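Plonotis Backdrop Cloth and Foam Letters: Frequently Asked Questions
Last revised October 15, 2019

What is in the kit?
The standard kit contains three black cloth panels, a bag of small clips, one set of foam letters, and a card of removable mounting dots. Ceiling rails, poles, and tables are sold separately. The Trulleo kit has the same contents with a shorter side panel.

Which fabric is used?
A matte black woven polyester. Both faces are finished the same way and either can face the room. The upper hem is doubled. The lower edge is overlocked and carries no weight chain; a chain can be added at the time of order but can't be fitted afterward.

How much cloth weight will a clip hold?
Clips are tested in pairs on a hanging panel. Do not load a single clip with more than 373 grams, including letters. If the cloth creeps out of the jaws, fold the hem once and clip through the fold.

How far apart should the clips go?
For the center panel, start at the two corners and divide the remaining hem evenly. Six clips are normal for a center panel carrying two rows of letters. Side panels carry no letters and can be hung with fewer. Some sag between clips is expected and does not affect the cloth.

Can panels be hung at an angle?
Yes. A spare panel can be stretched diagonally across an upper corner to close the gap between a side panel and the ceiling. Keep all cloth clear of light fixtures. The fabric is not rated for contact with lamps or ballasts.

How are the letters attached?
With the mounting dots. Use two dots on narrow letters (I, t, l) and three on anything wider. Press for 20 seconds per dot with a hand behind the cloth. A letter held by one dot will rotate under its own weight, and after a day or two on soft cloth even a correctly mounted letter can lean a few degrees. Peel, realign, and press again. Dots can be reused until they pick up lint.

What sizes and colors are available?
Two heights, small and large. Colors are light blue, pale pink, pink, peach, orange, yellow, and bright yellow. Pale letters read best against black at a distance. When a line is split into two rows, most customers put the small letters on top and the large ones below, as with "Fast" over "UMI" on the black cloth. 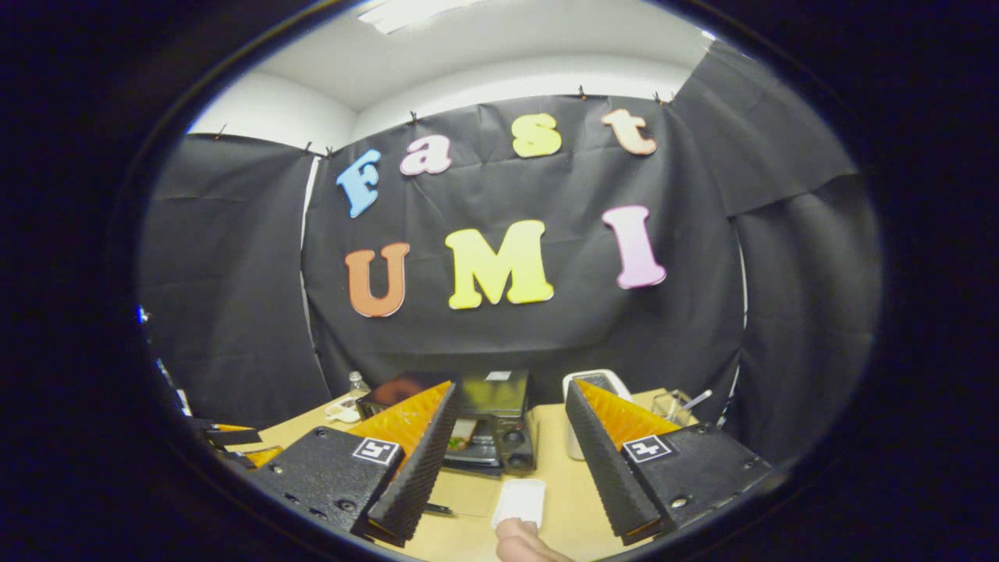 Orhun Kocabaş writes that his letters stayed up all week but the table in front of them was the real problem: every crumb from the toaster oven ended up on the hem, and he would like to know how much space to leave.

Leave 30 centimeters between the back of any heating appliance and the cloth, or whatever the appliance manual requires if that is more. The same applies to the side panels. Kettles should stand with the spout pointed away from the cloth; steam loosens the dots and leaves a tide mark on the weave. If the table is too shallow to keep the distance, move the table forward or take the cloth down while the appliance is in use.

Can the cloth hang behind a counter that is used for cooking?
It is not intended for that. Warming a roll and boiling water are acceptable at the distance given above. Frying is not. Grease does not wash out at the temperatures the fabric tolerates.

How should the tabletop be cleaned?
The Ruotsalainen table we supply has an oiled light wood top. Wipe with a small, well wrung cloth along the grain, then dry. Lift appliances instead of sliding them. Coil spare cable on top of the table, not behind it, where it gets caught in the hem. Bottles and racks leave rings if they are put down wet. Re-oil once a year; we do ours in December.

Is the cloth washable?
Cold machine wash, gentle cycle, no softener. Take off all letters and dots first. Hang to dry. Shrinkage over the first wash is up to 19 millimeters on the long side, so don't trim a new panel to the floor before washing it.

How do I remove lint?
Tape or a lint roller, working downward. Brushes raise the surface and make a lighter patch that shows under fluorescent light.

How should letters be stored?
Flat, in the bag, dots removed. Foam takes a permanent bend if it is stored on edge. Keep yellow and peach away from windows, as those two fade first.

Are Hineo letters compatible?
Hineo letters are thicker and heavier. They can be used with our cloth but need an extra dot each and should be kept to one row.

Can I order single letters?
Yes, in any listed color. State height, color, and upper or lower case. Single letters ship without dots unless a card is added to the order.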